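`rimgrasp` takes wrist camera video from a hand-held gripper and writes out a grasp label for every video frame: finger opening, disc angle, and a contact flag. Punano uses the labels to train its pick policy.

Maintainers: Guilan Bai, Josphat Magesa

## Install

```
pip install -e .
rimgrasp check-camera
```

Python 3.10 or later. The contact model runs on CPU, but slowly.

## Usage

```
rimgrasp label clips/ --out labels/ --window 12
```

`--window` is the number of video frames used for smoothing. Values under 2 turn smoothing off.

Output is one CSV per clip. Angles are in degrees, with 0 meaning the disc is flat on the tray. If the disc can't be found, the row is kept and `angle` is left blank.

## Data

The `tray` split has 300 clips, collected in May by Zawadi Muli and Glenys Maihi. A label pass is accepted when 95 percent of contact flags match the hand-marked ones.

The opening estimate comes from the linkage bars. The copper-colored rings are the easiest points to track, so keep them in view when you record.
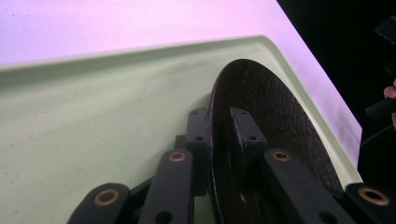
*Tray split: brown disc on edge between the two upright bars.*

## Known problems

- The lower part of the disc is often out of view. The ellipse fit then reads the angle too steep.
- Dust specks on the tray can pass the corner filter. Raise `min_blob` if you get stray tracks.
- `--resume` ignores changes to the config file. Delete `labels/.state` first.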